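Notes for week 4, Paper and Desk Habits

Okay, so last time we got as far as sorting by size, and I promised you the bit on stacking! Please have your handout from Irén Bíró's session with you (page 38, the one with the margins).

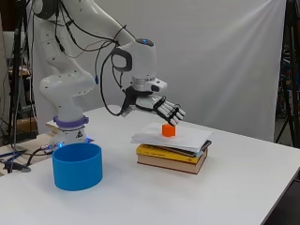 Stacking goes heaviest first, and I'm a bit strict on it. Start with your thick hardcover, then the paperbacks, then anything thin. Loose sheets go last, like the white ones on top of the three books, and something small such as that orange cube makes a fine paperweight. Then tap the edges square – mine always fan out at the front too.

For next time, bring one pile from home and read Kornél Hajdu's chapter on shelves.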